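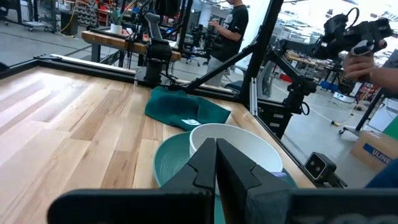
White bowl sitting in the teal-green dish, dark teal cloth behind.

Everyday Table Setting, Session 2: One Place, Done Well
Nelden Community Classes, Room 374

Last time we talked about linens and I ran way over (sorry!), so the stacking part got squeezed into this handout. When I say "stack" I mean the bowl goes on whatever flat piece sits under it, and you build the rest of the place outward from there. I like a bowl with a thick rim for this because it's easy to lift out when the soup course is done. And I love a white bowl against a colored dish. You get a ring of color all the way around and you haven't bought a single extra thing.

If your bowl wobbles in the dish, try a different dish. Don't put a paper napkin underneath, it slides and then so does the soup.

Spoons

Soup spoon on the right, outside the knife, bowl facing up. Dessert spoon above the plate with the handle pointing right, or just bring it out with dessert, which is what I do at home. Some older books turn the spoon face down and that's fine too, but pick one way and do it at every place. Give shiny ones a quick rub with a dry cloth before they go down. They show every fingerprint, and I always forget until people are sitting.
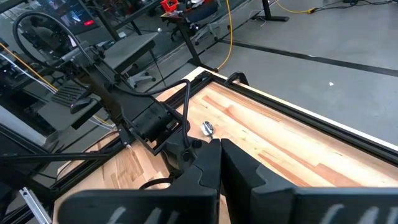

Small silver spoon, bowl up, on the butcher-block top.

Bare wood or a cloth?

My answer is bare wood for weeknights. Striped butcher block is already pretty busy, so I'd keep the dishes plain. If you do want a tablecloth, measure first! The one I grab most is 54 inches wide and it's wrong for half the tables I've tried it on. You want enough drop on each side that it looks meant to be there, and not so much that it lands in everybody's lap.

Fork, plate, napkin

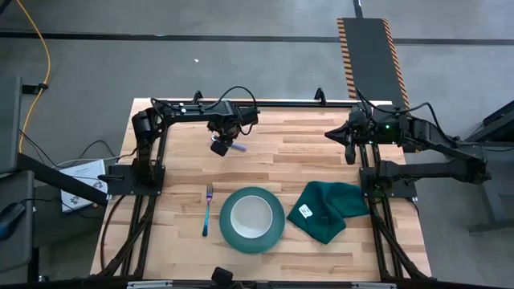 The fork goes on the left with the tines up, and the napkin can go left under the fork, on the plate, or over on the right if the left side is crowded. I'm easy about that one. What I'm fussy about is color, and by color I mean repeating one. The teal handle on the fork picks up the rim of the plate, and then the dark green napkin is close enough to belong with both of them. It's bunched up to the right of the plate, and I'd shake it out and fold it in half, then in half again, with the little white tag tucked inside. (Or snip the tag off. I never do.)

For next time

Set one place at home with dishes you already own and leave it out through a meal. Write down what you had to get up for. Bring your notes and 4 napkins, any kind, ironed if you can stand it. We'll do folds first and glasses after the break.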